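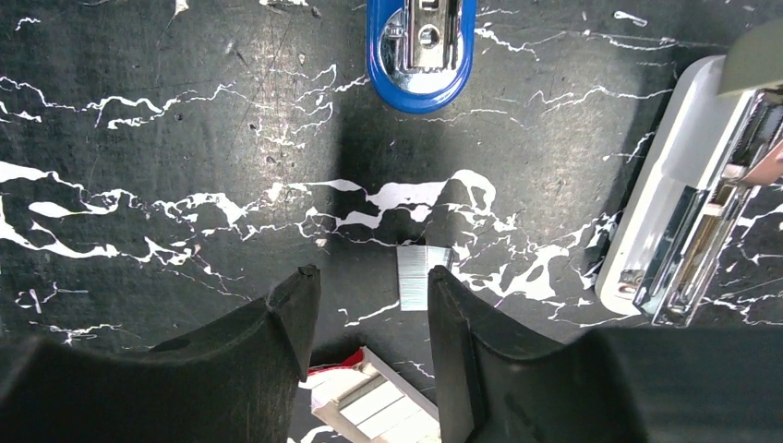
Office Supply Restocking in a Shared Student Workroom
Project report, Group 4
Lena Kurek, Reynaldo Ignacio, Jennylyn Bautista
Supervisor: Stavros Dimitriou

1. Background

The workroom on the second floor of the Padilla building is used by three courses. Students come in to print, staple and hand in their work, mostly in the last hour before a deadline. Complaints to the front desk were nearly all about the same thing: the stapler was empty and the refills could not be found. Our project looked at how staples are stored and refilled on the shared table, and whether a simple change in the layout would cut the time a refill takes.

2. Materials

The table has a black top with a white marble pattern. We kept it for the whole project, although Reynaldo pointed out early on that silver staples are hard to pick out against the white veins. The top also shows dust and fine scratches, so we wiped it down before each session.

The other items were:
Blue stapler
White cardboard box of staple strips, kept open
Shallow tray from Plikent, used in the second layout only
Stack of scrap paper for test stapling

The strips come packed tightly in rows. A full box is harder to use than a half-full one, as there is no room to get a fingertip between the strips. Pulling at one strip tends to break it or bring its neighbor along.

3. Method

We tested two layouts. In Layout A, everything stayed on the bare tabletop, with the open box in front and the stapler behind it. One strip was set down between them before the start. In Layout B, the box and the loose strip were moved into the tray and the stapler stayed where it was.

Each refill began with an empty stapler. The person opened it, picked up the loose strip, loaded it, closed the stapler and made one test staple. Then they took a new strip from the box and put it in the starting spot for the next person. Jennylyn kept time. We ran 80 refills, half in each layout. A refill was marked as failed if the strip broke, was dropped on the floor, or went in upside down.

4. Results

Layout B had fewer failures. Most of the failures in Layout A came when the strip was set down for the next person — it fell over, and the next person then had to pry it up from a flat surface. The raised edge of the tray gave people something to push the strip against.

Loading times were nearly the same in both layouts. Taking a strip out of the box was the slowest step throughout, and the tray made no difference to it.

5. Problems

Jayson Abella from Group 2 helped with the first session but was left-handed, and we had placed the stapler for right-handed use. His refills were left out of the totals. We should have planned for this and would turn the stapler sideways next time.

6. Recommendations

Keep the tray. Remove one full row of strips when opening a new box, and store them in the drawer. Put a sheet of plain dark paper under the refill spot if the tray is needed elsewhere.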